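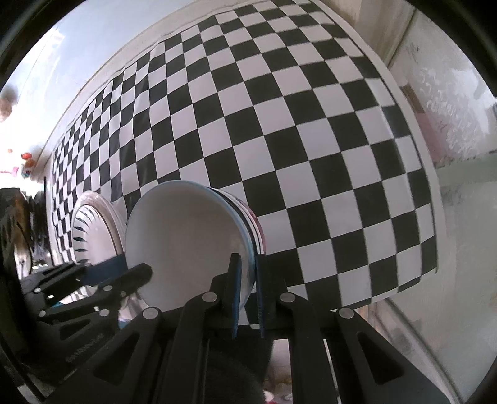
Collections > Tableware > Bowls with colored rims

The everyday bowls of our kitchen in Trarkholm

December 2, 2005, posted by trarkholm_kitchen

I have collected bowls for 14 years, and in all this time I have bought only the simple ones that people use for soup, for cereal or for the dog. A decorated bowl with flowers is pleasant to look at, but I wanted to know what can be done with a line of color at the rim and nothing more. The white bowl lying on its side, with the thin light-blue line, is a good beginning for this subject. Behind it is another one with maroon-red and dark bands, and when the two are so close together the blue line seems to me even thinner than it is. I like them both, but I would not put them on the same table for guests. My family does not share this opinion and puts them on the same table every morning.

The page is made for persons who have similar bowls at home and would like to compare. I divided the notes by the kind of rim. The names of the series are the names used in our region, and it is possible that you know them under other names.

Light-blue line
This is the oldest kind in our cupboard and the one I would keep if I had to give away all the others. My first came from the Vogler shop behind the station, which closed a few years later. The line is painted by hand on the older ones, and you can feel with a fingernail where the brush was lifted.

Light-blue line, wide form
The same color on a bowl that is lower and more open. It is good for salad and bad for soup, which becomes cold in it very fast. I use it mostly for peeled potatoes.

Maroon and dark bands
Two colors make the bowl look heavier. In my parents' house such bowls were for the winter, for bean soup and for stewed plums, and the blue ones were for the summer. I do not think anybody decided this. It was so, and I still take the maroon ones from the shelf when the first snow comes.

Pemero, green line
Pemero was sold in sets of two, always a large bowl and a small one. The small one is difficult to find now, as it was used for feeding children and was dropped often. I have the large one in good condition and the small one with a chip, and I do not want to repair the chip.

Pemero, green line, second version
The green is more yellow. For a long time I believed that it was faded by the sun, until I found one at the March market still in its paper. It had the same yellow green.

Bunico, no line
I include it for comparison. Without a line the bowl is only white, and on a white tablecloth the edge disappears. My aunt had 23 of them from a school kitchen and gave me one. They stack very well, I must say this in their favor.

Bunico, gray line
It was made for canteens also. The gray is so pale that visitors ask me if it is dirt. It is not dirt, but I understand the question.

A few words about the stacking
Many readers wrote to me about this after the last page, so I will repeat it. Bowls of the same series can stand one in the other without any problem. Bowls of different series often look as if they fit, but the outer wall of one touches the rim of the other at one point, and exactly there the color wears off. I put a round piece of kitchen paper between them. It is not beautiful, but nobody looks into my cupboard except me.

If a bowl does not want to come out of another, do not pull at it with force. Put cold water in the inner one and stand the outer one in warm water, and wait a little. It has worked for me every time except one, and that time I was impatient.

For washing, I use a soft sponge and the same soap as for the other dishes. I never use the powder for scouring on the rim. The white part can bear it, but the line cannot. With coffee stains I leave a spoon of baking soda and water in the bowl overnight.

What I am still looking for
The small Pemero without a chip, in the first green. A maroon bowl of the wide form, which I saw one time at a neighbor's and never again. Also any paper from the Vogler shop, such as a price list or a wrapping with the stamp. I do not sell, but I exchange, and I have some blue ones more than I need.

The next page will be about cups. It needs more time, since with the cups the handle must be considered too, and I have not yet decided how to put them in order.

74 shares
2 comments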